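July 22, 2019 — stringing bench, ball rig

Restrung both test frames this morning before the heat got into the room. Skoratix multi in the mains of frame A, Skosum poly in frame B, same crosses in each. Pulled frame A once and cut it out because I'd skipped a grommet at the throat. Second attempt fine.

Barrett Villanueva wants the grass-court balls compared with the hard-court ones before he writes to Vieira. We have 208 grass balls left from the March order. I pulled two cans' worth and let them sit out overnight.

Bounce on the Vieira felt balls was even across the set, with one low. Marked it and put it back in for the repeat. The repeat was low too, so it's the ball. The hard-court set is still to do.
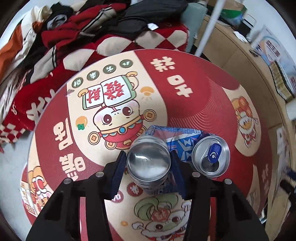 Silver can on its side, bottom end up.

Ball machine: the counter reads 1,046 feeds since the wheels were changed. The left wheel is glazing again. I cleaned it with the stiff brush and the spread on the backhand side came in a little, but I'd like new wheels before we do any serve-speed work. Nutetti quoted 5 days for delivery. Barrett to approve.

String tension on frame B had dropped more than I expected by lunch. It may be the clamp slipping — I saw a faint mark on the third main. Check the clamp on scrap string before blaming the poly. If it slips on scrap, everything I strung on that machine last week needs redoing, including the two frames that went to the junior squad. 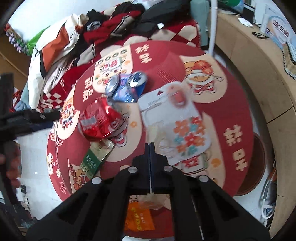
Next

Clamp test first.
Hard-court balls, same drop height, same slab.
Ask Barrett whether he wants the low ball cut open or sent back whole.
Move the radar stand. It is too close to the net post and picks up the follow-through.
Grip tape is down to the last roll — order with the wheels.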